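Bridgate Community Orchard: progress report to the Piltora Fund, July
Prepared by Hanna Laskowska, project lead
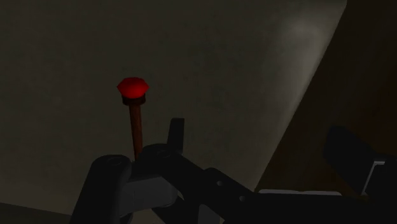
Since the last report we have planted 237 of the trees you paid for. The remaining 20 are sitting in pots behind the Bridgate library while the county decides whether the strip along Greveteck Road is a park, a verge or a drainage feature. We have been told to expect an answer soon. We were told the same thing in the spring, by the same man, in the same hallway.

Survival is good. Most of the losses were plums on the north slope, which I was warned about and planted anyway. The deer fence is up on three sides. The fourth side is the neighbor's hedge, and the deer have found it very comfortable.

Spending. We are $955 under on tools and stakes and over by nearly the same amount on water. The city hooked up the meter 2 weeks late, so we hauled tanks in the meantime. I would like to move the tool money across to cover it and need your okay in writing.

The pruning classes filled up, then half filled up, then settled into a loyal group who mainly want to argue about pears. Mrs. Nakamura has agreed to run the fall session on grafting. She has also agreed to stop calling the west row "the hospital," at least in front of the school groups.

Still to do before the next report: finish the fence, mulch the lower beds, replace the plums with something less ambitious. The sign is designed but not printed – the printer wants to know if "orchard" is plural.

Receipts are in the second attachment.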